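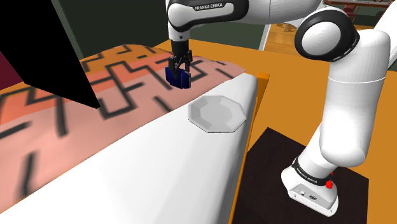

4.2 Name collisions during extraction

The second problem that we met is the collision of names. An archive can hold two entries whose paths differ only in the case of one letter, for example Music/Intro.ogg and music/intro.ogg. Inside the archive these are two different entries, and the program which reads them has no difficulty. When they are extracted to a file system that ignores case, the second file is written over the first one, and most of the extraction tools give no warning. The user then has one file less than expected and usually does not notice it.

Motis handles this in two passes. In the first pass it reads only the table of contents and builds for each entry a folded key. The key is the path in lower case, with the backslash replaced by the forward slash and with spaces at the end of each part removed. Entries with the same key are put in one group. In the second pass the files are written, and each group with more than one member receives a suffix, in the order of the table. The original paths are kept in a side file named names.map, so that the archive can be packed again without loss.

We did not want the suffix to depend on the content of the files. An earlier version by Orlandini used a short hash of the content, and this made the names stable only as long as the file was not edited. After an edit, the packing step could not find the entry any more. The order in the table does not have this weakness, but it requires that names.map is present, and Motis stops with an error if it is missing.

For the test we used the Sultdale collection, with 200 archives. Of these, 133 had no collision and were extracted in the same way by Motis and by Marino. The other archives had 311 colliding entries in total. Most of them are sound files and text tables. Rendered images are copied byte by byte and only their paths are subject to the rules of this section. 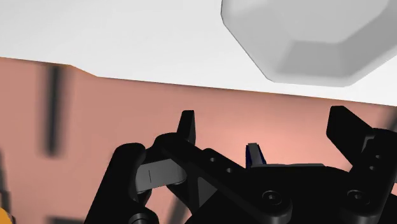 Four archives needed a manual correction. In these the table of contents lists the same path twice with identical case, and the reading program takes the last entry. Motis keeps both, which is safe for extraction, but the packing step must then restore the same order. The option --keep-order does this. We suggest to use it always with archives that were produced by Pemirberg, where a repeated path is the usual way to replace a file without writing the whole archive again.

The running time of the first pass was small compared with the writing of the files, and we did not try to make it faster. Teresa Brennan pointed out to us that the folded key does not treat accented letters correctly when they are stored in two forms, composed and decomposed. This is true for the present version. The change to the key is simple, but it makes the older side files invalid, and for this reason it is left for the next release of the file format.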